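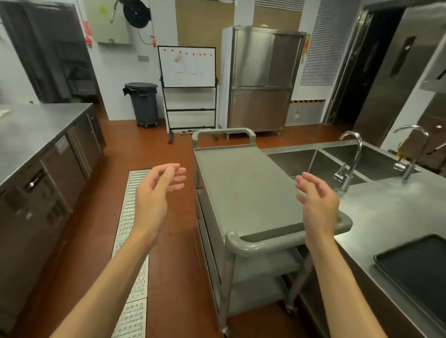

A steel service cart in a commercial kitchen.

Home Business Climate Food Opinion
4 min read

I went to Tedmont expecting to be bored. A food company wanted to talk about its emissions, there was a slide deck, and I'd been promised lunch (I am easily bought).

The company is Grindico, which runs staff cafeterias and hospital kitchens, 104 of them across the state. Last June it told its suppliers that anyone who wanted to keep selling to it would have to report the carbon behind every delivery. Farms, bakeries, trucking outfits, the people who make the paper napkins – everybody.

I've sat through a lot of corporate climate pledges, and most of them stop at the company's own front door. They swap the light bulbs, buy some green power and call it a day. The messy part is everything they buy from somebody else, and for a food business that's nearly all of it!

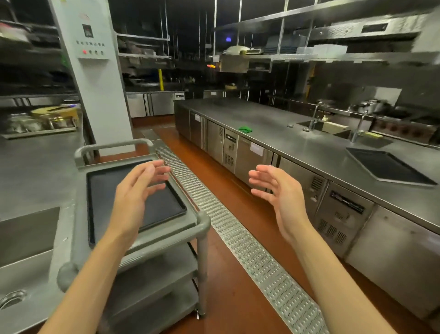 The supplier problem

Liesl Grabner runs purchasing, and she's refreshingly blunt about how the first round went. She wrote to every major supplier and got 67 replies. Some were great. One was a single page that said "we care deeply" and had no numbers on it anywhere.

"I framed that one," she told me, and I'm still not sure she was kidding.

Kruger, a dairy in Alluvham, was the surprise for me. It's a family outfit with 2 trucks and no sustainability department, just an office manager with a spreadsheet, and its report was the best of the bunch. They'd figured out that half-empty afternoon runs were burning most of their diesel, so they merged them with the morning ones. Grindico moved its ordering deadline to help, and now the milk shows up at 5 a.m. and the fuel bill is down.

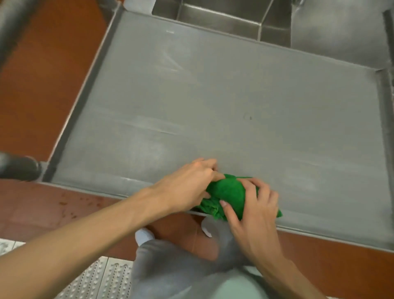
So who pays?

I kept asking this, probably to the point of being annoying. Big customers love to set targets and let the little guys find the money. Grabner says Grindico now offers longer contracts to suppliers who report, and 55 have signed so far. A longer contract is something a dairy can take to the bank when it wants a newer truck.

I'd still like an outside auditor to look at the numbers, and I told her so. She said she'd like that too, once the budget for it gets approved. I'm planning to call her again in the fall and ask.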